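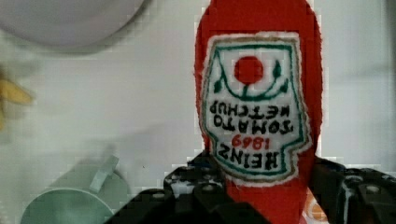
Members' Blog Round-Up: The Year in Posts
December
By Sneha Singhal, Web Editor

The Zullska Writers' Network hosted 1,609 posts on its members' pages this year, the highest total since the pages were opened to all subscribers. The editorial office has read them in the order in which they were published, and a selection of 22 now appears on the front page of the site, where it will stay until the end of January.

Selection was made on the quality of the writing alone. Visitor numbers were not consulted, and several of the chosen posts received fewer than 50 visits when they first appeared. Readers who follow only the most popular pages may therefore find a good deal that is new to them.

Family life was again the most common subject, followed by reading diaries and accounts of moving house. Among the family pieces, the office would draw particular attention to the Dwivedi page, whose long post on sharing a kitchen with three generations was widely discussed in the comments during the spring. The Evell page, formerly devoted to book reviews, turned in the summer to short pieces on learning to drive in middle age, and two of these have been included.

Members whose work has been selected have been notified by email. Any member who would prefer a post to be left out should reply to that message, and the link will be taken down on the next working day. Copyright in all posts remains with their authors.

The office has also received a number of questions about pages that have been quiet for some time. A page is not closed when its author takes a break. It is marked as resting after eight months without a new post, and remains open to readers in full. The author may resume at any point by signing in and publishing as usual. Comments on resting pages are held for approval, and authors are asked to check the queue when they return.

Girish Sengar has completed the transfer of older posts to the Prundeo archive. Most links have carried over correctly, although some posts with very long titles have lost their final words. Corrections may be sent to him through the contact form, giving the name of the page and the month of the post.

Nominations for the spring selection open in February. Members may put forward one post of their own and one by another member.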